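Flanderthorpe opens wardrobe service for families short of space

Flornach, October 2020 - The home storage company Flanderthorpe announces today a new service for households which have too many clothes and too little cupboard. The service is called Tkachuk and it is offered from this month in Flornach and the villages near to it.

A Tkachuk visit takes 2 hours. An adviser comes to the home, the clothes are put on the bed, and the customer decides piece by piece what stays. The adviser then shows how to fold each kind of garment so that it stands in a drawer or lies flat on a shelf. The price of one visit is 99 pounds, and the customer does not need to buy any boxes or hangers.

"Many people begin with the small things, the socks and the scarves, and after one hour they are tired," says Bo-ram Sung, head of the service. "We ask them to begin with denim. It is heavy, it takes much place, and when it is folded well the customer sees the difference at once."

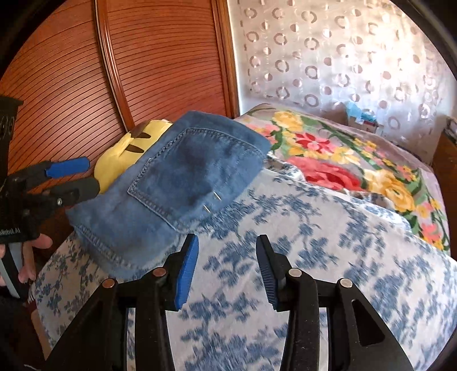
Folded denim on a floral bed sheet. Photo: Flanderthorpe

During the trial period, which started in January, the company made 124 visits. Customers asked most often for help with jeans, winter coats and bed linen. Following their comments, the advisers now leave a printed folding guide in the home, and a second visit can be booked at a lower price within two months.

Clothes that the customer does not wish to keep can be taken away on the same day. Flanderthorpe passes them to Wuser, a repair workshop in Flornach, where they are mended and sold again. Pieces which cannot be mended are cut for cleaning cloths.

"We are glad to receive denim in particular," says Consuelo Prieto of Wuser. "Even with a broken zip or a worn knee it is still good cloth, and the pockets can be used again on bags and aprons."

Visits can be booked by telephone or at the Flanderthorpe shop, from Tuesday to Saturday. Evening visits are possible on request.

Press contact: Torquil Skinner, Flanderthorpe press office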